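Blog > Moving house > Tarville

5/29/21

Still no keys. Settlement pushed back again, bank's end this time, so we're in the short stay for 2 more nights and I am living out of a suitcase with one good jumper in it. Posting quick before the kids wake up.

The movers. Kikgate quoted us $2,599 over the phone, lovely, done. Then the invoice turns up and it's $2,690. Rang them. "Stairs fee." We have three steps! Argued for a bit, gave up, paid it. Not my finest hour but I had a toddler on one hip and the cat yowling in the laundry.

What I'd do diferently: label the boxes on the side, not the top. You stack them and the top is gone, obviously. Eleven boxes in the storage unit and the kettle is in one of them. Also the school forms, my good scissors, every phone charger we own.

Lorne reckons paint before the furniture goes in. Probably right. I want a warm white for the hallway and he wants grey, so that's a fun conversation for later. Floors can wait untill August, the budget is cactus.

Anyway. If anyone knows a decent electrician out Tarville way please yell out. More when we have a front door.
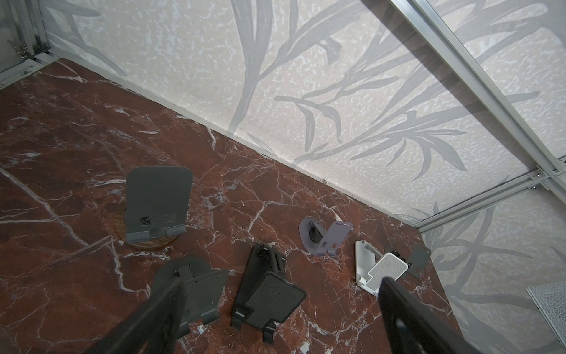 Britta Bauerfeind: Ring Kikgate back and ask for the stairs fee in writing, we got ours knocked off that way. And check the suitcase for the kettle, mine was in there all along.

3 comments | 11 shares

Contact | © Tarville or Bust | Back to top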